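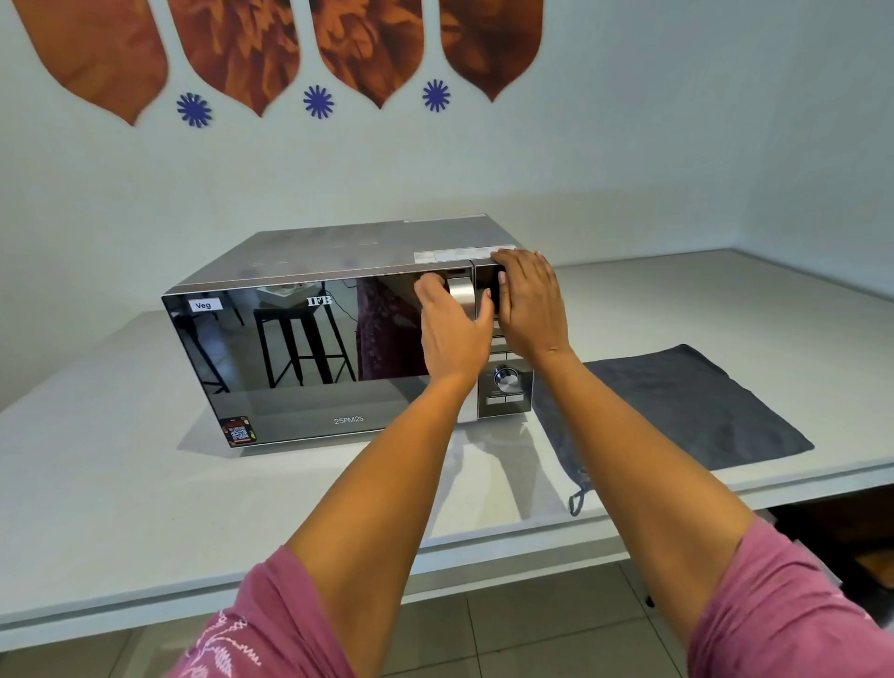

Work Talk > Small Business > Kitchens and Canteens > Automation

Reading time: 4 minutes

Employer wants to "automate" the staff kitchen. Has anyone been through this?

Posted by tutdale_lunches

I run the lunch service at a small office site in Tutdale. There are two of us on the early shift and we feed whoever is in the building. Most of it is cooked the day before and reheated, with a veg counter kept separate from everything else. It isn't fancy, and people like it.

In September the office manager came back from a trade show with a brochure for something called Wuvico. As far as I can tell it is a pair of arms on a rail that takes trays out of a fridge, opens a microwave or oven, puts the tray in, sets the time and takes it out again. The brochure says it "frees your people for the work that matters." I asked which work that was and got a vague answer about hospitality.

My doubts are practical. A microwave door is an awkward thing. On ours you pull the handle with one hand and keep the other flat on the corner of the body, or the whole oven comes toward you across the counter. I do it without thinking. Does a machine do that, or does somebody have to bolt everything down first? And who checks that the food is hot in the middle? Who notices that the dal has dried out and needs a splash of water?

I'd also like to know what happened to people's hours. We've been told nothing is changing. We were told that about the laundry contract too.

Any experience welcome, good or bad. Please no sales people.

Posted by Nguyen Catering, Diltavitz

We had a trial at our Diltavitz site, a different maker but the same idea, so take this as one kitchen's experience.

To your first point, yes, they bolted things down. The fitters put brackets on the ovens, stuck markers on the doors and moved the counter 6 inches so the rail would clear it. After that nothing could be shifted for cleaning without calling them out. A cloth left beside an oven was enough to stop it. It would reach over, decide something was in the way and sit there with a light on until one of us came. So we had a new rule about cloths, and another one about trays, and a sheet on the wall with all the rules on it.

When it ran, it ran fine. It opened the door, put the tray in and closed the door. It was slower than a person but it didn't get bored, and on a long run of the same tray I was glad of it. My wrists were better that month, and I'll give it that much.

What it did not do was judge anything. It heated for the time it was told. Temperature checks stayed with us, and so did stirring, splitting portions, wiping up spills and keeping the veg oven for veg. That last one matters a lot to the people who eat from it. The machine will follow the rule if the trays are loaded in the right place, and loading the trays was our job. If we put one in the wrong slot it would carry the mistake through very neatly.

On hours, nobody was let go. But when someone left in the spring the post wasn't filled, and the reason given was that we "had the system now." The rest of us picked up the tray loading. Ask your manager in writing what happens when a post comes empty. Asking whether jobs are safe today gets you an easy yes.

The trial ended and they didn't buy it. I was told the service contract was about 3000 a year on top of the price, and that did more to settle it than anything we said.

Posted by plugsocket

just get a better microwave. half the places looking at robots are still using a home model on a kitchen counter. proper commercial one with preset buttons costs way less and it doesnt walk when you open it

Posted by second_sitting

I'm a bit less gloomy than the post from Diltavitz. I work evenings in a care home kitchen where reheating is the part people get hurt doing – steam burns mostly, and sore shoulders from reaching. I wouldn't mind handing that over.

But I agree you should be careful about the word "frees." Before they sign anything, write down what you do between opening the door and the plate going out. All of it, including holding the oven still and sniffing the sauce. Then go through the list with whoever is selling the thing and ask which lines it covers. On ours the rep got as far as "tray in, tray out" and wanted to talk about the app instead.

Also ask to see it working with your own ovens on your own counter, at 11 in the morning when it's busy. A demo with an empty tray tells you very little. If they say the site needs preparing first, ask what that costs and whether you can still cook while it's being done.

Contact us | © Work Talk community pages | Back to top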